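3.2 Ablageflächen und Behandlung großformatiger Kleidungsstücke

Die Auswertung der Haushaltsprotokolle zeigt, dass für das Zusammenlegen von Oberbekleidung nur selten ein Tisch genutzt wird. In 11 der 30 untersuchten Haushalte stand im Schlafzimmer eine freie Tisch- oder Kommodenfläche zur Verfügung, deren Tiefe für einen ausgebreiteten Pullover der Größe L ausgereicht hätte. Auch dort wurde überwiegend auf dem Bett gefaltet. Die Befragten nannten als Gründe die Nähe zum Kleiderschrank und die Möglichkeit, gefaltete Stapel unmittelbar neben dem Arbeitsbereich abzulegen.

Das Bett unterscheidet sich als Unterlage in zwei Punkten von den in Abschnitt 2 beschriebenen Normflächen. Erstens gibt die Matratze unter Druck nach, sodass eine mit der Hand nachgezogene Faltkante weniger scharf ausfällt als auf einer starren Platte. Zweitens ist die Reibung zwischen Laken und Textil höher. Glatte Gewebe lassen sich noch ausrichten, indem man sie über die Unterlage zieht; bei schweren Strickwaren wandert dagegen häufig das Laken mit. Morsy und Cai haben diesen Effekt in der Vorstudie als Mitzug bezeichnet, und wir behalten den Begriff bei.

Besondere Aufmerksamkeit verdienen Kleidungsstücke, die glatte und gerippte Bereiche aufweisen. Gerippte Partien sind in Querrichtung dehnbar und ziehen sich nach dem Loslassen zusammen, während der glatte Bereich seine Lage weitgehend beibehält. Beim Umschlagen entsteht dadurch ein Versatz zwischen den Lagen, der sich mit jeder weiteren Faltung fortsetzt. Abbildung 4 zeigt einen solchen Materialwechsel an einem großen schwarzen Kleidungsstück: Der gerippte Abschnitt ist auf sich selbst zurückgeschlagen, das glatte Tuch wirft weiche Falten. Für die Kodierung wurde diese Anordnung als Typ B (Rippe umgeschlagen, Fläche offen) geführt.

Die Kodierung erfolgte durch zwei Personen unabhängig voneinander. Bei sehr dunklen Textilien war die Übereinstimmung zunächst gering, da Lagenkanten auf schwarzem Grund schwer zu bestimmen sind – ein Problem, das bei hellen Baumwollstücken nicht auftrat. Nach einer Nachschulung im April wurden sämtliche strittigen Fälle erneut bewertet. Als verlässlichstes Merkmal erwies sich der Verlauf der Rippen: Ändert sich ihre Richtung sprunghaft, liegt mit hoher Wahrscheinlichkeit eine Faltkante vor. Bei glattem Tuch fehlt dieser Hinweis, hier wurde ausschließlich nach Saumverlauf und Außenkontur kodiert.

Insgesamt gingen rund 3000 Einzelfaltungen in die Auswertung ein. Auf Kleidungsstücke mit Materialwechsel entfielen 63 Protokolle. Ein Teil davon musste in der Auswertung der Faltfolge unberücksichtigt bleiben, weil das Stück vor Abschluss auf einen Bügel gehängt wurde. Luo schlägt vor, diese Abbrüche als eigene Kategorie zu führen, da sie bei voluminösen Stücken häufiger vorkommen und vermutlich auf die begrenzte Fachhöhe im Schrank zurückgehen. Die Fachhöhe wurde in der vorliegenden Erhebung nicht systematisch gemessen; eine Ergänzung des Protokollbogens ist vorgesehen.

Für die Beschreibung der Faltfolgen in Abschnitt 3.3 wird die Längsachse des Kleidungsstücks als Bezug verwendet, unabhängig von seiner Lage auf dem Bett. Schräg liegende Stücke wurden nicht gesondert erfasst. Die Lage zur Bettkante beeinflusste zwar die Standposition der faltenden Person, nicht aber die Reihenfolge der Umschläge.
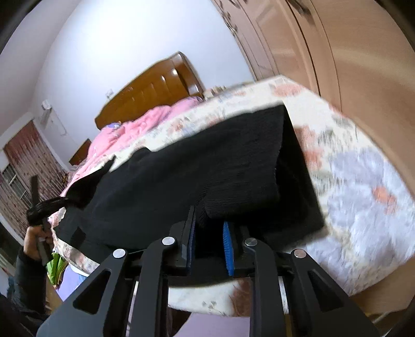 Abb. 4: Schwarzes Kleidungsstück mit glattem und geripptem Bereich auf dem Bett, Rippenstrick zurückgeschlagen (Typ B).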